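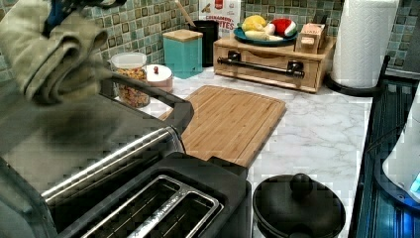
A two-slot toaster and a cutting board on a kitchen counter.

Most compensation plans in direct sales are built by people who understand arithmetic and read by people who are told not to worry about it. I think every person who sells under a plan should be able to work out a month's pay by hand before signing anything, and I think companies that make this hard should be avoided.

I sold kitchen and pantry goods through two party plan companies, Gallmont and then Halonen, and I have read the plan documents of several others. The Gallmont plan ran to 14 pages. The part that decided what I was paid took up less than one of them. The rest covered ranks, titles, trips and the conditions under which a title could be lost and regained. A new seller reads those pages first because they come first.

Start with the base on which commission is paid. Retail price is what the customer hands over. Commissionable volume is what the company uses to calculate your share, and the two are rarely equal. At Halonen, a party with $400 in retail sales produced $296 in commissionable volume after the host credit and the excluded items were taken out. A rate of 25 percent sounds like $100 on that party. It pays $74. Both numbers are in the plan, if you read the definitions section and the rate table together. The recruiting flyer had only the rate.

The host credit deserves a closer look. Some companies carry the cost themselves. Others reduce the volume on which the seller is paid, and a few do both in proportions that change with the size of the party. A seller who pushes hosts toward a larger credit, as she is usually trained to do, may be lowering her own rate of return on each hour. The only way to know is to run three or four party sizes through the formula and compare the results per dollar of retail sales.

Next is the activity requirement. Nearly every plan sets a minimum of personal volume that must be reached in a month or a quarter to stay active. I have no objection to minimums. A company has costs for each account it keeps open. My objection is to minimums that can be met by the seller's own purchases, because they produce figures that mean nothing. If I buy stock in late October to stay active, my volume looks the same on the report as volume from six customers. My upline sees an active seller. The company sees a sale. I see a box in the hallway.

A plan should separate customer orders from personal orders on the monthly statement. Sallov, the order software that Halonen used, was able to do this. The report existed and could be exported with a few clicks, but it was turned off by default and did not appear in the training materials. I asked my team to turn it on. Two of them found that they had been their own best customer for most of a year.

The usual answer to all this is that new sellers are put off by numbers, and that the early weeks should be about confidence and contacts. I have heard it from good leaders who meant it. I disagree with it on practical grounds. A seller who does not know her pay per party can't decide whether to drive an hour for one. She can't set a budget for samples. She can't tell a slow month from a bad product line. Confidence built without that information tends to last until the second or third statement.

There is a fair case on the other side. Plans are complex partly because sellers ask for things: a bonus for fast starters, protection during a leave, credit for a customer who moves to another state. Each request adds a clause. The Ponditz plan, which I reviewed last spring for a friend, was short and easy to follow - and it paid nothing on reorders. I would not have signed it either. A short plan can be a poor one, but at least its faults take ten minutes to find.

What I now ask for is one worked month, on paper, from any company or team leader who wants my time. It should show retail sales, host credit, excluded items, commissionable volume, rate, and the amount paid. Then it should subtract samples, shipping, mileage and fees. Leaders who keep records can usually produce this the same day. If the reply is an invitation to a call, I send the request once more in writing and leave it there.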